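Coelho Nähtisch im Test: endlich eine Platte, auf der der Stoff macht, was er soll

Drei Jahre habe ich am Esstisch genäht. Drei Jahre Maschine hochwuchten, Krümel wegwischen, Maschine wieder runterwuchten, und wer schon mal eine Steppdecke von einer Tischkante hat rutschen sehen, während die Nadel noch drinsteckte, der weiß, wie sich das anfühlt. Seit März steht jetzt der Coelho im Arbeitszimmer, und ich bin so begeistert, dass ich mich beim Schreiben ein bisschen bremsen muss!

Erst mal zum Aufbau. Zu zweit haben wir einen Nachmittag gebraucht, allein würde ich es nicht versuchen, die Platte ist wirklich schwer. Die Anleitung besteht fast nur aus Zeichnungen und ist bis Schritt 17 tadellos. Danach fehlt eine Ansicht von unten, und wir hatten prompt die Halterung für den Absenker verkehrt herum drin. Also alles wieder raus, umdrehen, neu festziehen. Der Kundendienst hat mir am nächsten Vormittag eine bessere Zeichnung gemailt (da stand der Tisch natürlich schon).

Der Absenker hat drei Stellungen: ganz unten zum Verstauen, Freiarm und bündig. Bündig ist der Grund, warum man so einen Tisch kauft. Meine Mulska passt mit der Einlage, die man extra bestellen muss, fast auf den Millimeter hinein. Hinten links bleibt ein schmaler Spalt, über den ich Malerkrepp geklebt habe. Seitdem bleibt nichts mehr hängen, auch kein dünner Viskosejersey.

Gequiltet habe ich bisher eine Babydecke und ein großes Top für meine Schwester, freihändig, mit Mäandern von Kante zu Kante. Der Unterschied zum Esstisch ist riesig! Das Gewicht liegt auf der Platte und zieht nicht mehr an der Nadel, die Stiche werden gleichmäßiger, und meine Schultern melden sich abends nicht mehr. Bei vollem Tempo wackelt das Gestell minimal, auf Teppich mehr als auf Dielen. Den Ekik, den ich vorher im Laden probiert hatte, fand ich da deutlich unruhiger, dafür war dessen Schublade tiefer.

Zur Oberfläche wurde ich schon zweimal gefragt. Ich habe Weiß genommen und keine Sekunde bereut, weil ich dunkles Garn und verlorene Stecknadeln sofort sehe. Kreidestriche gehen mit einem feuchten Tuch weg, bei Trickmarker musste ich etwas länger reiben.

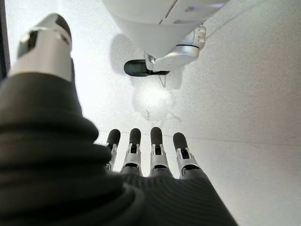
Geriffeltes Dunkelgrau auf heller, fein gesprenkelter Fläche.

Was mich stört: Die Rollen haben nur vorne Bremsen, und die Kabelführung endet ausgerechnet auf der Seite, auf der bei mir keine Steckdose ist. Ein Verlängerungskabel hat es gerichtet. Die Klappe hinten würde ich beim nächsten Mal gleich mitbestellen, ich rüste sie im Herbst nach, wenn die große Hochzeitsdecke drankommt.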